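I've had the Sullel hand-held gripper kit on my bench for 30 days now, and I'm still finding excuses to pick it up! The soft ribbed fingers are the best part (Wenjie Yan kept telling me so, and she was right). They press in from both sides and follow a curve nicely. Fitting them took me 2 tries, mostly my own fault. My one gripe is the manual, which is thin on spare parts. Next up: the Flakus finger set.
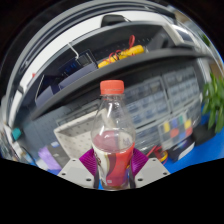
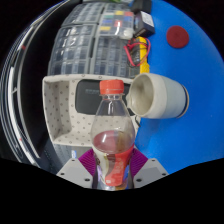
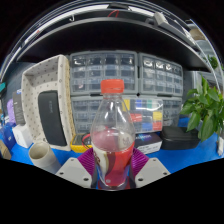 Purple fingers on the red-capped bottle, all three times.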